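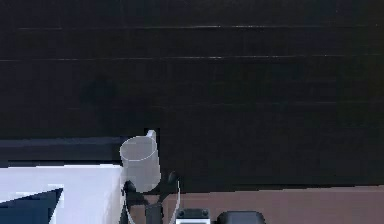

Owner's Guide > Charging at Home

Setting up the Clorkier wall charger

Before you begin, the charger must be already mounted and connected by a licensed electrician. The steps in this section are for the first start only.

1. Park the car so that the cable reaches the charging port without tension. The cable is 600 cm long.
2. Switch on the breaker marked EV in your electrical panel.
3. Wait until the light on the charger becomes steady white.
4. Open the Idari app on your phone and choose Add Charger.
5. Type the serial number from the label on the right side of the charger. Enter all digits, also the zeros at the front.
6. Set the current limit to the value which the electrician wrote on your installation sheet.
7. Push the connector fully into the port until you hear a click. The light changes to green and moves slowly.

Note: The first software update can take 15 minutes. During this time the charger does not react to the app.

Caution: Do not use an extension cord or an adapter between the charger and the car. Do not pull the connector out by the cable.

If the light is red, switch off the breaker, wait one minute and switch it on again. If error 288 is displayed in the app, the ground connection must be checked by the electrician. 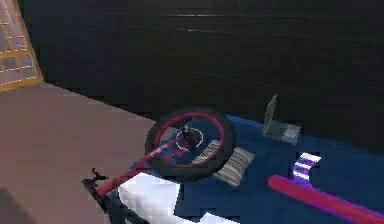

Can I leave the car plugged in overnight?
The car can stay plugged in as long as you wish. Charging stops when the battery reaches the limit that is set in the car.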